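September, bench notes, wiki side of the Irkura animated series archive

Carried on with the character page cleanup. The export from the old fan wiki has 2,627 text blocks in it, of which 446 are character entries or pieces of character entries. The rest is episode summaries, talk pages and trivia lists. Only the character entries matter for this pass.

Main problem is still the joined entries. The old wiki used a table with one cell per character and a portrait in the next cell. When the text was pulled out, the portraits went and the cells ran together, so two or three characters share a paragraph with no name at the start of each. "Her older brother, who never takes off the helmet. Runs the noodle cart and is the only adult Kiani trusts." That is two people. The splitter treated it as one and gave the noodle cart to the brother.

Tried three rules for splitting:

Rule A, break at any sentence that starts with a possessive or an article and has no main verb. Catches most of the table cells. Also breaks real paragraphs wherever the original editor wrote in fragments, and on the Vukham pages that is everywhere.

Rule B, break at double spaces. The old table export left two spaces between cells. Works well on seasons one and two. Fails on season three, where the editor typed two spaces after every period.

Rule C, use B, then check each piece with A and keep the break only if both agree. Slower, fewer false breaks. Misses cells where the first sentence has a verb.

Ran all three on a sample of 200 entries and read every result by hand. C is the one to keep. Of the 200, it left 30 that need manual work, and those are mostly one-episode characters with a single line each. Fine to do by hand.

Name matching next. Kiani is spelled four ways across the export. The title card in the pilot has Kiani, so that is the canonical form and the others become redirects. Vukham is harder. It is the name of the rival, the name of the rival's father, and the name of the town from season two on. The old wiki linked all of them to one page. Split into Vukham (character), Vukham Senior and Vukham (town). Links inside episode summaries have to be checked one at a time, as the sentence does not always say which is meant. In the race episodes "lost to Vukham" can be the boy or the town team.

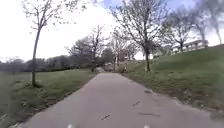 Posted by the page maintainer
Role: archive editor, character and location pages

Voice credits. The export has a credit line for the leads and not for the supporting cast. Do not fill these in from memory or from forum posts. Leave the field blank and tag it. The end credits on the season one discs list voices without roles, so they can confirm that a person worked on the show but not which part.

Relationship fields. Old entries mix description with opinion ("annoying", "the best villain", "should have had more screen time"). Rule for this pass: keep an adjective if a character in the show uses it, with an episode reference. Otherwise cut. "Annoying" stays on the cousin's page because Kiani calls her that in the pilot and again in the ferry episode. "Best villain" goes.

The Karnska entry needs its own note. Karnska is listed as a main character in the old wiki and has no lines in season one. The editor counted appearances in the opening titles. Moved to supporting for season one, main for seasons two and three. Expect this to be changed back by someone. The reasoning is on the talk page, with the episode list.

Season field is now a range instead of free text. "Throughout" converts to 1-3. "Early on" does not convert to anything and has been left as a text note until the episodes are checked.

Template change: the short description now sits above the relationship table, capped at two sentences. Anything longer moves to the biography section. Several of the old short descriptions end with "check out the page for more" and a link to the same page. Removed with a find and replace, then checked for leftover brackets. Found a few in the season three set - fixed.

Open items:
Redirects for the misspellings of Kiani, not made yet.
Vukham links in episode summaries, started, season one only.
The helmet. Two entries say the brother takes it off in the finale, one says he does not. Need to watch the finale again before either statement goes in.
Noodle cart owner has no name in the export. Filed under Noodle Cart Owner for now.
Back up the working copy before running rule C on the full set.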